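# Writing an album review when you've only got a weekend

I've been reviewing records for a little local music site for a good few years now, and the question I get most from people starting out is how you get from "I liked it" to 560 words that somebody else might want to read. So I've written down how I do it. It's a bit scrappy, but it works for me, and I'll use the last one I filed as we go: *Ashworth*, the second album by Gerrit Matlala.

## 1. Listen once and do nothing

Put the record on from the first track and leave your notebook in the other room. No lyrics, no press release, no skipping. I like to do this while I'm cooking or on the bus, because I want to know which songs get my attention when I'm half busy with something else. With *Ashworth* it was track four, "Vilholm", a slow one with a lovely brushed drum part, and I burnt the onions.

## 2. Listen again with a pen

Now you sit down properly. I write the track titles down the left side of a page and give each one a single line. My lines are not clever. For *Ashworth* they went like this:

- **Moso** – big chorus, comes too early?
- **Stiltico** – organ! Sounds like church, then doesn't
- **Vilholm** – the best vocal on the record
- **181** – skip? No, wait for the last minute

Put a question mark wherever you're not sure. You'll come back to those, and they often end up being the most interesting bits of the review. I changed my mind completely about "181", which I'd written off as filler until the harmonies came in at the end.
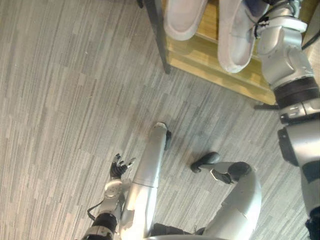

The third listen is for the production, and it's the one beginners tend to leave out. Try it on headphones and then on speakers, and pay attention to where things sit: is the voice up front, is the bass muddy, does the whole thing sound like it was made in one room or in nine? Don't worry if you haven't got the technical words. Think of the mix as a floor you're looking down at, the way carpet planks laid in a staggered pattern can go from light grey to charcoal and still read as one floor. On a well-mixed album the quiet parts and the dark parts are both there and you can follow the lines between them. On *Ashworth* the backing vocals blur into the guitars for most of the second half, and I said so.

## 3. Find your one sentence

Before I write anything, I finish this sentence: "This is an album about..." or, if that doesn't work, "This is the album where he..." For Gerrit's I ended up with "This is the album where he stops whispering." The first record was all hush and close microphones, and on this one he really belts. Everything in the review hung off that.

If you can't finish the sentence, play the record again. Sorry!

## 4. Write it too long

I aim for 900 words in the first draft and don't look back until I've got there. The order I use most:

1. A moment from one song (not the artist's life story)
2. What changed from the last record
3. Two or three tracks in some detail
4. What didn't work for you
5. Who might love it

Leave out the track-by-track tour. I did that in my early reviews and my editor, Barry Yeoman, sent one back with the words "I own a track list" written across the top. Fair enough.

## 5. Cut it down

Go and do something else for a few hours, then read the draft aloud. Anything you stumble over gets shortened. I also do a search for these and take out nearly all of them:

- "sonic", "soundscape", "sophomore effort"
- "haunting" (one a year, tops)
- any sentence comparing the singer to more than one other singer

Then check the boring things. Song titles, spelling of names, who played what. Get these from the liner notes if you can – streaming credits are often patchy.

## 6. Score it last, if you have to

Our site uses stars, which I grumble about, but I've learned to pick them after the words are done. If I pick them first, I spend the whole review defending the number. *Ashworth* got four out of five. I file on Saturday morning with a cup of tea, and then I'm allowed to read what everyone else thought of it.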